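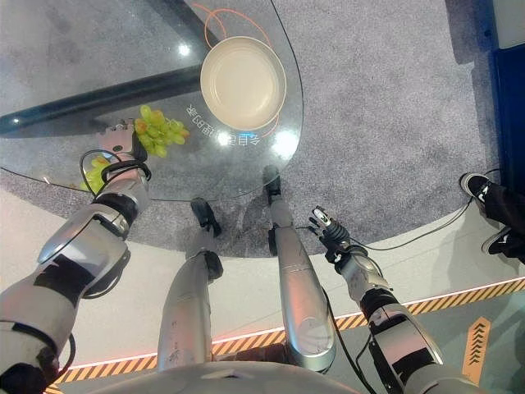 *Last changed: May*

# The Carum Allowance

The dispute concerned the length of a river, and it reached Melati Kwok's desk on a Saturday because the office lift was being serviced and the courier would not carry the box up on a weekday without it.

The box held two surveys of the Carum. The first, by Pirmin Imhof, gave the river between the weir and the county boundary as 23 kilometres. The second, by Jucélia Fontes, gave it as nearly 26. Both surveyors had used the same datum and the same make of level. Both had signed every sheet.

Kwok worked for the Uvwood Drainage Office as an adjuster of records. Her duty was to read disagreeing documents and produce a single figure. The figure was then entered in the register, and the rates payable by riverside owners were calculated from it. There was a form for this, with a box at the foot marked *Allowance*, in which the adjuster could enter a small correction for instrument error. The allowance was never to exceed one part in 1200.

She read Imhof first. He had walked the north bank in dry weather and placed his stations at even intervals. Where the bank curved between stations he had drawn a straight line and written "negligible" beside it. The word appeared on sheet 4 and then on every sheet up to 13, where the handwriting became smaller.

Fontes had walked the south bank. She had placed a station wherever the river turned, so that her stations were crowded together in some places and far apart in others. Her margins were full. She had recorded the names of fields, the height of flood marks on gateposts, and the depth of mud at each cattle drink. On sheet 9 she had written: "Bend not on previous map. Owner says it has always been here."

Kwok laid the two sheet nines on top of each other and held them to the window. The bend was a loop to the west, shaped like the handle of a jug. Imhof's line passed straight across the neck of it.

She telephoned Imhof at half past two.

"There's a bend at your station 31," she said.

"There's a ditch," said Imhof. "It had no flow in it. I don't survey ditches."

"Fontes has it as the main channel."

"Then she walked it in a different month."

Kwok checked. Fontes had walked it five weeks later, after rain. She telephoned Fontes, who was at her sister's and had to be fetched in from the garden.

"Where was the water going when you were there?" Kwok asked.

"Round the loop."

"None of it across the neck?"

"The neck was a field. There was barley in it."

"Imhof has a river in the field."

Fontes thought about this for some time. A dog could be heard, and then a door.

"What did he give for the width?" she asked.

Kwok turned over the sheet. "Eleven metres."

"That's what I had for the loop."

The regulations covered a river that had moved. Under section 6 the later survey prevailed and the owners were notified by post. They also covered a surveyor who had made a mistake. They did not cover barley, which takes longer than five weeks to grow.

On the Monday she took the train to Gokis and walked from the halt. The landowner was a man called Costel Stan, who met her at the gate with the rate demand in his hand. He wished to know which length he was being charged for. She said that this was what she had come to establish.

"It does both," he said.

"At the same time?"

"No."

He took her down. The river went round the loop, brown and fairly quick, with alders on the outer side. The neck was stubble. She paced it and made it 140 metres. She pushed a rod into the ground at three places and brought up clay each time, with no gravel and no silt. Nothing had run there in the life of the field. On the far side of the stubble one of Imhof's pegs stood in the soil. It was painted with his mark and the number 32, and there was a line of dried weed round it at knee height.

"When is it across here?" she asked.

"When somebody comes who wants it short," said Stan. "My father had a man from Vukčević's out, the canal people. It was short for him too."

She measured the height of the weed and wrote it down.

Her supervisor, Iason Katsaros, read the report the following afternoon, standing up. He asked whether she had considered the mean of the two figures. She had. He asked whether it fell within the allowance. It did not, by a wide margin. He asked what she had got herself, when she walked it.

"I didn't measure the whole reach," she said. "Only the bend."

"But if you had."

She said she would not like to guess. Katsaros initialled the front sheet and gave it back to her with the survey box, a new field book, and a travel warrant for one adult, second class, out and return.

She packed the level that evening. Under *Length expected*, which had to be filled in before departure, she left the space blank, and then, after looking at it, ruled a line through it in ink.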